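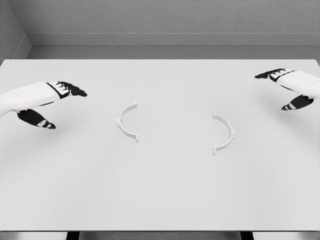 FOR IMMEDIATE RELEASE

Two Hands, One Ring: Come See Our Simulator at the Drasolum Open Day

BISTLEY, Tue 8 May -- I'm Amber Hoekstra, I run the demo program at Drasolum, and I get to write this one myself because I've been bugging everybody about it for weeks. We're opening our doors on the last Saturday in May, and the big draw is our two-armed robot in simulation, working on a job that sounds easy until you try to teach it: bringing two halves of a plastic ring together.

We'll have it up on the large screen in the main hall all day long. Two arms, a plain white table, two curved pieces. You pick a starting layout, we load it, and off it goes. Some layouts go well and some really don't (I have favorites among the bad ones), and we'll run both kinds.

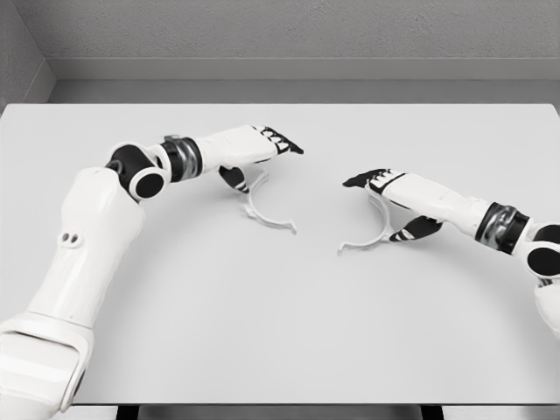
The simulated robot reaches over the table toward the two halves of the ring. Render: Drasolum

Our simulation lead, Mairéad Carroll, will be at the controls in the morning, and Walid Twal takes over after lunch. Ask them anything! Walid in particular will talk about fingertips and thumbs for as long as you let him.

"A ring half is thin and it's curved, so there aren't many good places to grab it," said Carroll. "And then you have two hands that have to agree with each other. We ran 525 layouts last month and I still get surprised."

The ring task was set up together with Trisora, who make snap-together housings and wanted to know how far you can get in simulation before you go anywhere near a production line. Evelien Michiels from Trisora is giving a short talk at 11 a.m. on what they've learned so far, with time for questions. Seats for the talk are limited to 200, so please book -- the rest of the day is walk-in.

Doors open at 10 a.m. and close at 4 p.m. Entry is free. Kids are welcome, and there's a station where they can nudge the ring halves around the virtual table and see what the arms do about it. Parking is in the Groen lot across the street, and the main entrance has step-free access.

Reporters who'd like a quieter look can come by the afternoon before. Drop me a line through the Drasolum press desk and I'll put you on the list.

Comments (3)

Olaia Ortuño
Booked for the talk! Will it be recorded? My coworker is away that weekend and already sulking.

Amber Hoekstra
@Olaia yes, the talk will be, but the demos won't.

benchvise257
Can we bring our own layouts or only pick from yours? I have a mean one in mind.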